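Speaker notes - Annual Members' Evening, Woliden Golf Club
Sunday, June 23, 2019

Opening

Good evening, and welcome on behalf of the club. The talk lasts up to 4 minutes per section, with questions held until the end. Please pause here while the latecomers find their seats.

The early course

Begin with the ground itself. The first holes at Woliden were laid out on grazing land leased from the Wallitz estate. Members cut the greens by hand and shared one shed with the cricket club. The card from the opening season gives the full length as 3,781 yards, which drew remarks even then. Visitors from the coast called it a short course with long grass.

Mention the football connection at this point. Players from Omano Athletic were given the use of the course on Monday mornings, after a Saturday match and a day of rest. The arrangement was made by letter and renewed each April. In return, the football club lent its roller to the greens staff and let golf members stand free of charge at reserve games.

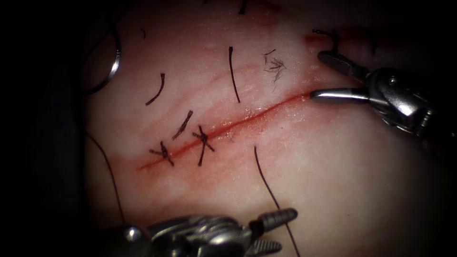
The footballers' cup, as it came to be known, was first played over 18 holes in poor weather. The entry was small, but the gallery was not: the club minutes record 780 spectators, most of whom had never set foot on a golf course. Several walked straight across the seventh green. The secretary asked for ropes the following year and was granted them.

Slow down for the next part. The winning goalkeeper took up the game in earnest, left Omano at the end of his contract and served as assistant professional here. His handwritten lesson book is in the club library. The library is open to members on request.

The Idahosa Trophy

Explain that the trophy replaced the footballers' cup when the Monday arrangement lapsed. It is open to players from any sport - rowers and hockey players have both won it - and is still decided at match play. The entry fee goes to the junior section.

Closing

Thank the greens staff and the kitchen. Remind members that copies of the club history, limited to 200, are on sale at the front desk. Invite questions.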